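Search this site Search Go
Lecture notes, June
By Maite Nieto

Unit 4 – Fixture and workspace rules for two-arm cells

4.1 Anchor all furniture before the arms are enabled. A cabinet that shifts invalidates the taught positions. Clamp at the base, clear of the doors.

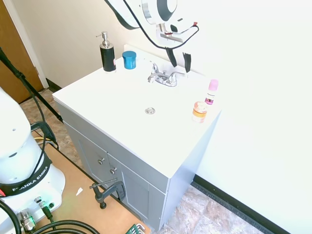
Fig. 4.1 Vanity clamped to the platform board.

4.2 Joint speed during setup follows the cell sheet. Log sheet 2508 is signed before each run – one signature per arm.

4.3 Approach fixed fittings from above, fingers open. Stop short of the faucet and confirm clearance on all sides before descending.

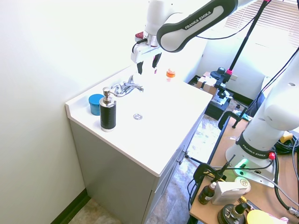
Page last changed: Thursday, 16:40

4.4 Keep the stop button within the operator's reach. Cables stay outside the swept volume of both arms. Review the log every 500 cycles and the clamps every 1000.

Related
Unit 3 – Risk assessment, Bovunar cell
Unit 5 – Gripper force limits
Honico lab access form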